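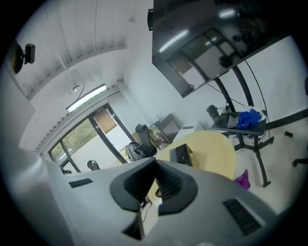 Speaker notes: The Round Table, the Side Table and Everything That Lands on Them
Monday, March 31, 2025
By Gudrun Kasten

We use cookies to remember your preferences. Accept all | Settings

Opening (take your time, let people find a seat)

Good morning, everybody, and thank you for coming out so early. I know some of you came in from the Jivstead office and had a longer drive than I did, so if you need to get up for more coffee while I'm talking, please do, I won't be hurt. My name is Gudrun and I look after the shared rooms at Schmieder, which means I spend a good part of my week thinking about tables. I have 30 minutes and I have promised Knut that I will stop on time.

Talk about how I got started. I came to Schmieder to do invoices. Then we moved offices one July, the hottest week of that year, and I was the one who knew which box the extension cords were in, and after that people just kept asking me where things were. (Pause here, this usually gets a smile.)

Part one: what a shared room is for

Ask the audience: when you walk into a shared room to do an hour of work, what is the first thing you do? Wait for two or three answers. Most people will say they sit down. What I see people do is look for a place to put down whatever they're carrying, and only then do they think about a chair.

So go back to the photo on the screen. It's an office room of the kind we all know, white walls, a long fluorescent light, a glass door with all that lovely green outside. There is a round light-wood table with a black chair behind it, and on that table there is a small black box. Then look over to the right, at the black rolling side table. It's holding a thermos, a blue cloth, a small dark bottle, and there's something white behind the cloth, a bag or some paper. I love this. The small table on wheels is doing the hard work and the nice big round one has it easy!

Don't rush past this. Let them look at it for a moment, and ask if anybody's own room looks the same. Hands will go up.

Part two: the side table

My feeling is that every room needs one surface where it's fine to put things down without thinking. If you don't provide it, people will find one for themselves, and it will be the windowsill or the top of the printer or, in our old building, the fuse box. A rolling side table is a very good answer. You can pull it up next to you, you can push it to the wall when visitors come, and it's small enough that it fills up before the mess gets serious.

Tell the Privix story if there's time. We bought four rolling tables from them, 125 each, and I had to fight for the money, and in the first month I was sure I had made a mistake – they were full by Tuesday every week and looked dreadful. But the big tables were clear. People were holding meetings on them again and spreading out drawings. I decided I could live with that.

What I ask of people is one short clearing at the end of the day. Thermos goes home or to the kitchen. Bottles get closed and go back on their shelf. Paper goes with the person who brought it. Then the table rolls back to its place against the wall, wheels locked if it has locks.

Part three: cloths

I could do the whole half hour on cloths, and Knut has asked me not to. In the photo there is the blue one crumpled on the side table and a purple one down on the floor near the base of it. Every room I look after has cloths in it, and they travel. You put out a neat pile on the first of the month and by the tenth they have spread through the building like dandelions.

Here is what works for us. Give the cloth a hook. A basket sounds sensible, but a basket at Schmieder became a place for old cloths to live forever. A hook on the side of the table holds one cloth, and if there's one on the hook you don't need to go get another. Choose a color for each job and write it on a card by the sink. Ours is blue for tables and yellow for the kitchen, yours can be anything you like. And any cloth that has been on the floor goes in the wash, no discussion, even if you saw it fall.

We went from washing 125 a month down to a good deal less, and I'll be glad to show anyone the sheet in the break.

Part four: the edges of the room

Move on to the back wall. Dark cabinet, white low cabinet beside it, and a small bottle standing on a surface near there. The low cabinet is the one to watch in any office. It's at just the right height for your hand as you walk by, so it collects keys and bottles and birthday cards.

I go around once a week with a tray, it takes 20 minutes for the whole floor, and anything without a name on it goes to the Renex shelf by the front desk. (Explain: the shelf is called that from the label on the old unit, which we never took off.) After two weeks on the shelf it's free to whoever wants it. I have a very nice umbrella from there.

Mention cables too, briefly. The big black screen up on its stand has one hanging down along the wall. At our place I tie those back with a strip of fabric tape, looped and not too tight, so the screen can still be moved without a wrestling match.

Closing

Ask them to pick one room when they get back and look at where things land for a week before they change anything. Take notes, be kind about it, and then buy or borrow one table on wheels.

Questions. Knut Hollmann has the microphone. If someone asks about plants, I have a separate talk on plants.

Last updated: after the run-through with Knut, part three shortened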